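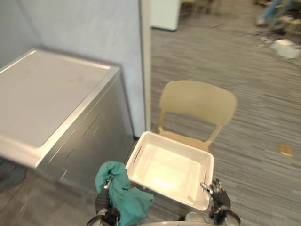 Pamerau is a task-level control and planning stack for two-armed legged robots, written mostly in C++ with a Python layer on top. It takes a goal (a cloth in a basket, a cloth out of a drum) and breaks it down into short skills, each with its own controller. Cloth is the usual test load, one crumpled piece at a time, as with the teal one clenched in the left gripper while the right is at the rim of a white plastic basket. Started by I-hsuan Peng as a rewrite of an older planner called Lalletti, parts of which survive in the grasp code. Laundry is the main benchmark domain. Kitchen support was started, then dropped.

Overview

The stack has three layers. Perception on the bottom, a skill layer in the middle, the task planner on top. All three run as separate processes and talk over a shared message bus, Fang, which can also be used alone. Control loop runs at 100 Hz, planner much slower. Early versions ran everthing in one process - crashes in the perception code took the arms down too.
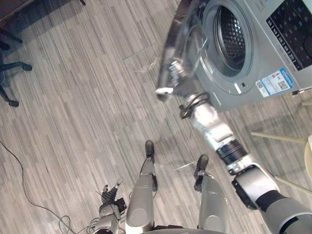
Door handling is a skill of its own. The hinge axis is estimated first, then the gripper path is planned as an arc with a compliant term along the radius. If the measured force goes past a set limit the arc is refitted and the motion starts again from the current pose. No prior model of the appliance needed, though one can be loaded.

Perception

Head camera for the coarse view, wrist cameras for the last stretch. Cloth is segmented as a single blob with no attempt at finding corners or sleeves. Grasp points are picked from ridges in the depth map - high, narrow folds score best, flat areas score low. Shiny surfaces are a known weak spot, depth drops out on steel panels and on bright plastic. Version 2 added a hole-filling pass for this.
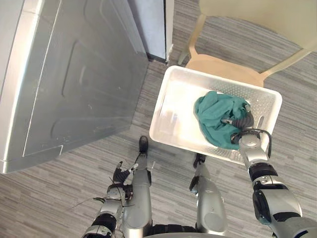

Right hand in the cloth, left arm lowered. View from the robot's head.

Planning

The task planner is a plain tree search over skill preconditions. Depth is capped at 15 steps. Each skill reports success, failure or "unsure", and an unsure result triggers a new look from the head camera before anything else moves. Two-arm plans are made by giving one arm the lead and treating the other as a moving obstacle. This is simple and sometimes slow, and handovers between hands are handled by a seperate routine.
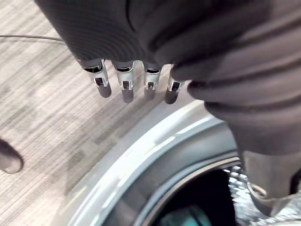 Collision checking near openings uses a second, finer model of the hand. The default capsule model is too fat for it and rejects most paths into a drum. The fine model covers each finger as its own chain, which matters at the rim of a front-loader, where four fingers can be over the floor outside while another section of the hand or arm already reaches in past the edge. Soft coverings over the joints are modeled as a fixed margin. Folds in the fabric are ignored.

Tooling

Skustona is the log viewer. Replays joint states, camera streams and planner decisions on one timeline, and lets the user restart the planner from any point with changed settings. The regression set has 282 recorded runs, replayed every Sunday. Failing runs get tagged by skill. Configuration is by text file, 124 parameters in the current release, many undocumented.

Limitations

No support for more than one cloth in the hand. Cable drag is not modeled. Walking and arm motion can't overlap - the base has to stop before any skill starts. A merged whole-body controller was planned for November but is still on a branch.

See also

Fang (message bus)
Lalletti (planner)
Skustona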